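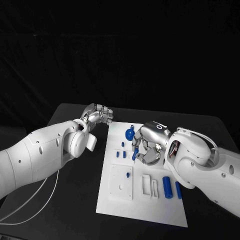
Figure 1. Peg task at the Woltora open day, right hand holding a blue peg over the board.

2. Site visit

Our group went to the Woltora open day on a Friday in November. The invitation said we would see assembly work "at human level." We went in with doubts and came out with most of them.

The demonstration used two white arms with jointed metal hands and a board of blue and white parts. The presenter called the software Dreredora and said it had been trained on 3,000 runs of this same task. Visitors stood behind a rope and could ask questions after each round.

We watched 9 rounds. We wrote down a round as a success only if the peg ended up fully in its hole with no help from staff. By that rule the robot managed three. Staff claimed a success rate of 73 percent, but when we asked what they counted, the answer was that a peg touching the right hole was enough. We don't think most people in the room understood that.

Other things we noted:

The left hand did very little. In most rounds it stayed near the round blue knob while the right hand did the work. We asked if one arm would do and were told the second was for "future tasks."

The board was put back in the same position before every round. We asked them to turn it a little and they said no – the schedule was tight.

Wiring was open to view at the right wrist. That is fine for a lab, but the handout from Jesent, who sell the system, says it is ready for the shop floor.

To be fair, the grip on the small pegs was better than we expected, and the presenter took our questions seriously. The peg is a hard thing to hold at an angle with metal fingers. Our complaint is with the numbers on the handout, and we have written to Jesent to ask how they were worked out. No reply had come when we turned in this report.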